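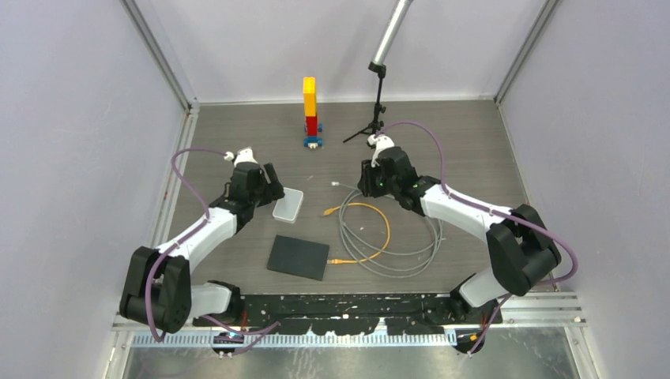

*Page last changed: 16 September 2022*

# Worktops and table tops: frequent questions

These are the questions which customers of Clunell ask us most often, by telephone or at the counter. If your question is missing, please write to Poonam Tripathi and she will answer you within 2 working days.

### Do you cut to size?

Yes. Straight cuts are included in the price. For round corners and openings for a sink we ask for a drawing with all measures in millimetres. A drawing by hand is enough, but please write on it which side is the front.

### Which way should the grain run?

Normally along the longest side. On a very deep top some people prefer it from front to back. You must tell us before we cut, and if two pieces will meet in a corner, tell us the direction for both of them. Most of our returns in August had to do with this point.

### Can I see the colour before I order?

We send up to three small samples by post without cost. Look at them in the room where the top will stand, in the morning and again with the lamp on. Grey colours change the most. The same grey can look a little blue beside a white wall and quite brown beside an oak floor.

### What do I do with the gap at the wall?

Old walls are seldom straight, so a gap of a few millimetres is normal. There are two usual ways to close it: a line of silicone, or a thin strip which is glued over the gap. The strip is easier for a beginner, and it can be changed later. Silicone looks cleaner when it is done well – but it is not easy to do well the first time.

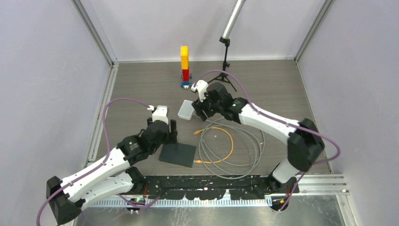 *Grey wood grain with a thin white strip along the back seam.*

### How long must the top lie in the house before I fit it?

For solid wood, 14 days in the same room, flat and with air on both sides. Do not stand it against a wall. For laminated board, one night is sufficient.

### How often should I oil solid wood?

Three times in the first month, then twice in a year. Put the oil on thinly, wait 30 minutes and wipe away everything that is left. Cloths with oil on them can catch fire by themselves, so lay them open outside to dry before you throw them away.

### Can I put a hot pan on it?

No, please use a board under it. This is valid for all materials that we sell, including the stone ones.

### There is a white ring on my oiled top. Is it ruined?

Usually not. Let it dry for some days first, as many rings go away alone. If it remains, sand lightly along the grain with fine paper and oil the place again. The place can be a bit darker for some weeks.

### Do you deliver?

We deliver on all days when the shop is open, to the door on the ground floor. Ashok Prajapati drives alone, so for tops longer than two metres we ask that a second person is at home to help with carrying. Delivery to Tandden is free. For other places the price is 17 pounds.

### Can I return a top?

Uncut tops, yes, within 30 days and in the original packing. Tops that we have cut for you cannot be returned, except when the mistake is ours. In this case please do not fit the top – send us a photograph and wait for our answer.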